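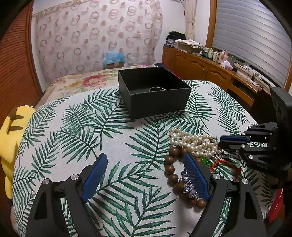

We are moving from a house with an attic to an apartment with a hall closet, and the moving company wants an inventory. Not a rough idea, a full list, room by room, with a value next to each item, by Thursday. I have been at it for three evenings and I'm still upstairs. The sheets and towels took four minutes. Then I got to the jewelry and lost a whole night, since I can't tell whether a heap of pearl strands all looped through each other next to an open black box is one line on the form, or several, or a hobby. My husband says write "pearls, assorted" and move on. He also wrote "garage, misc." for the garage, so I'm not taking his advice on anything.

Home > Community > Ask > Moving & Storage > New questions

Posted in: Moving House, Paperwork and Insurance

How detailed does a mover's inventory really have to be?

Some background. The company is Mutitz, which does the run from here to Umilska, where the new place is. Their form has 50 lines per room. I first read this as generous. I now read it as a threat, seeing as our kitchen went past 50 before I'd opened the drawers. There is a column for "condition" with a two-letter code, and a key to the codes on a page they didn't send.

What I want to know:

Do I have to list small stuff one by one, or can I do it by the box?

What value do I put down? What we paid, what it would cost now, or what a stranger would give me for it in a driveway, which in most cases is nothing?

The valuation coverage comes in two kinds. One is free and pays by weight. The other costs money and I don't understand it. Does the list matter for the free kind at all?

We also have a storage unit at Maruyama with a sofa, a crib and whatever was in the crib. The same truck is picking that up on the way. Is that a separate inventory or does it count as a room? I asked and was told "either." I asked which one they'd prefer and was told "yes."

And is there anything that shouldn't go on the truck, period? I've seen people online say they drove across four states with a ficus on their lap and I'd like to know if I have to be one of those people.

Thanks. I have read the booklet. The booklet was written by someone who has never owned a drawer.

49 people found this question useful | Share | Follow | Report

2 of 3 answers marked helpful

ANSWER (marked helpful)

I did billing at a moving company for a while, not Mutitz, so check all this against your own paperwork, but the general shape of it doesn't change much.

There are two lists and people mix them up all the time. The one you're filling out now is for the estimate. They use it to work out how big a truck to send and how many backs to put on it. For that list they want furniture by the piece and everything else by the carton. "Kitchen, cartons, medium, 12" is a perfectly good entry. They do not care about your spatulas. If you've written out spatulas, I'm sorry, and please keep that to yourself.

The second list gets made on moving day, by the crew, usually by the one with the clipboard and the worst handwriting. Every piece gets a numbered sticker and a condition code. That is the list that matters if something turns up broken, and it's the one you need to read before you sign. Crews like to put "scratched, marred" on everything, including things that came out of the store on Monday. If your table isn't scratched, say so, politely, and have them change it. Take pictures of the furniture the night before. Get the corners and the legs.

On value: the free coverage pays so much per pound per item, so what you write down for value is more or less decoration. A very heavy ugly lamp does well under this system. A laptop does badly. The paid kind is replacement value, meaning what it would cost to repair it or buy a similar one today, and there you do have to give a total for the whole shipment. Don't lowball the total to save on the fee. It comes back to bite you if there's a claim, and I used to be the person who mailed out the bite.

Under the paid kind there's normally a separate form for anything worth a lot for its size. Ask for it by saying "high-value inventory" and see what they hand you. If something isn't on that form they can limit what they pay.

For jewelry, though, don't bother with the form. Take it with you. Same with passports, medication, cash, birth certificates, anything you'd cry about. Lots of movers won't knowingly load it anyway. Your pearls can go down as zero lines.

Storage unit: ask them to write it up as an extra pickup, with its own sticker numbers. If it gets folded in as a "room" and the crib goes missing, you'll be arguing over which address it never left.

Condition codes: the key is usually printed on the top of the crew's copy. BR is broken, SC is scratched, and so on. Ignore that column for now. It's theirs.

Comments (4)

> Asker: I had written out spatulas.

> We all have. Recycle the page and never speak of it.

> Asker: Is the total for the shipment supposed to include the storage unit?

> Yes if it's on the same contract. Get them to put that in an email. "Either" is not a number.

ANSWER (marked helpful)

Seconding most of that, and adding the plant part, as it got skipped.

Plants: a lot of long-distance movers won't take them, and some states are fussy about what comes over the line in a pot. So you may well be a ficus person. I was. You get used to the leaves in your ear by the second rest stop. If it's a local plant with no emotional history, give it to a neighbor.

Also no: propane, paint, bleach, nail polish remover, charcoal, lighter fluid, anything that was alive, most things from under the sink. Food is a gray area. Canned goods are usually okay and also not worth the freight. We paid to have soup driven to Umilska. They have soup in Umilska. There's a Grurisier two blocks from the station with an entire aisle of it.

My own tip for the list is to stop doing it by room. Do it by type. All beds, all chairs, all tables, then cartons. You'll go through the house faster, and you'll find out how many chairs you own, which in our case settled an argument and started a larger one. Copy it back into their room format at the end, with a drink.

If you really are cutting down from an attic to a closet, do the getting-rid-of first and the list second. I did it in the other order and ended up with a beautiful, complete inventory of things I then gave away in October.

ANSWER

just put misc. we put misc for the whole basement and nobody said a word, moved twice that way. a rug went missing but it was misc so what can you do

Was this answer helpful? Yes (2) No (49)

Ask | Answer | Guidelines | Back to top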